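How Paper Is Made

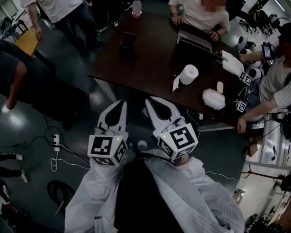
Page last updated: 09/06/2022

Paper is all over your home. It is in books, cereal boxes, envelopes and the roll next to the toilet. Most of it started out as part of a tree.

What is paper made of?

Paper is made of fibers. A fiber is a very thin thread. Wood is full of them, and they are much too small to pick out one by one. If you tear a piece of paper slowly and look at the torn edge, you will see tiny hairs sticking out. Those are fibers.

Wood fibers are held together by a natural glue called lignin. Lignin helps a tree stand up straight. To make paper, people have to pull the fibers apart and then let them join again in a flat sheet.

From log to pulp

First the bark is taken off the logs. Then a machine cuts the wood into small chips. At the Onwood mill, the chips are cooked in big tanks with water and chemicals. Cooking removes most of the lignin. What is left is a soft, wet mush called pulp. It looks a bit like oatmeal.

Some mills grind the wood instead of cooking it. Ground pulp still has lignin in it, and lignin turns yellow in sunlight. Newspapers are often made this way. Leave one on a sunny windowsill for a few weeks and see what happens to the color.

From pulp to paper

The pulp is mixed with a lot more water and spread over a moving screen full of tiny holes. Water drains away through the holes and the fibers stay on top. They start to tangle and stick to each other.

Next, rollers squeeze out more water. After that the sheet goes over hot metal drums until it is dry. The finished paper is wound onto a huge roll. One of the rolls at Onwood weighed 1508 pounds — as much as a large horse. It is cut into smaller rolls or flat sheets later on.

Why is toilet paper soft?

Toilet paper is very thin. As it dries, a blade scrapes it off the drum and gives it lots of little wrinkles. This is called creping (say "KRAY-ping"). The wrinkles make the paper stretchy and soft, and they help it soak up water.

Many toilet papers have two or 3 layers, called plies. The little dents you can feel are pressed in by a roller with bumps on it. They help hold the plies together.

Toilet paper is also made to fall apart in water. Paper towels are not. They have something added to keep them strong when wet, so they should go in the trash and never down the toilet.

Can paper be used again?

Yes. Old paper is mixed with water until it turns back into pulp. Staples and bits of plastic are taken out, and the ink is washed off. Each time this happens the fibers get shorter, so new fibers are often mixed in.

Try it

Put a square of toilet paper in one jar of water and a square of paper towel in another. Close the lids and shake both jars while you count to 48. Which one came apart first? Draw what you see. Pour the water through a strainer when you are done, and put the paper bits in the trash.

Words to know

Fiber: a very thin thread
Lignin: the natural glue in wood
Pulp: wet, mushy fibers used to make paper
Ply: one layer of paper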